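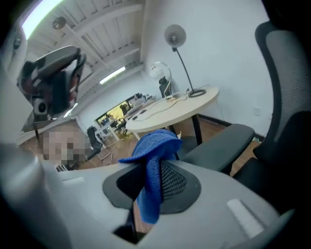 Handheld gripper care: pads, lens, and what cloth do you use?

Jimum Workshop Board > Grippers and end tools

softjaw_pete
Sat 10 June

Spent the morning going over our pair of handheld grippers and I'm in such a good mood about it that I want to compare notes. They're the light grey ones with the fisheye camera on the body, and ours had started dropping anything thin. Fabric was the worst. I'd close on a microfibre towel, lift, and it would creep out of the jaws before I'd got it to the table.

Took the pads off, washed them in warm water with a drop of washing-up liquid, let them dry on a rack overnight and refitted them. What a difference! I can pinch one fold of a ribbed towel now and wave it about. The blue one in the photo is my test cloth, and it gets used for nothing else.

Pad screws went back in with a short driver, finger tight and then a quarter turn. Anyone doing it another way?

lestent_lou
Lovely. I do the same wash but I'd never leave it to a feel for the screws. We had a pad walk loose in March halfway through a long run and it ruined a whole afternoon. Small torque driver, same setting every time, dab of the weak threadlock.

Also, how often are you doing this? We go every 400 cycles.

softjaw_pete
No schedule at all so far, I just wait for it to feel wrong. 400 sounds like a lot of washing.

Ardalan Nouri
It is a lot of washing. I look after 2 of these at Callport and I think lou is wearing her pads out with cleaning. Wipe them with a damp cloth at the end of the day, wash them when a wipe stops helping, leave them alone otherwise. Ours are still on the first set.

lestent_lou
Depends what you pick up though! We handle paper packets all day and the dust packs into the pad surface. A wipe only pushes it further in. If I did nothing but towels I'd probably stretch it as well.

Ardalan Nouri
Fair enough, paper is horrible stuff. I still wouldn't put threadlock anywhere near a plastic body. Some of them craze the plastic and you don't see it until it splits.

lestent_lou
Mine is marked as safe for plastics. Check the bottle, everybody.

gridnut
Can I ask about the camera end? I get a hazy ring in my picture and I've cleaned the lens twice.

softjaw_pete
Is it the lens or the light? A long fluorescent tube overhead can wash things out, and so can a bright window. Try pointing the gripper at the floor and see if the haze goes. If it stays put, take a puffer to the lens first, then a clean lens cloth. Not your test towel -- it'll be full of pad dust.

gridnut
Haze went when I pointed it down! So it's the lights. I've been scrubbing a clean lens, haven't I.

Ardalan Nouri
We've all done it. Isopropyl at 70 per cent if you ever do get a greasy thumb on it, on the cloth and never straight on the glass.

softjaw_pete
Right, I've ordered a torque driver from Soltani and I'm skipping the threadlock for now. Will start a tally of cycles on the whiteboard and post when the towel starts slipping again.

lestent_lou
Write the date the pads went on as well. I always forget that bit.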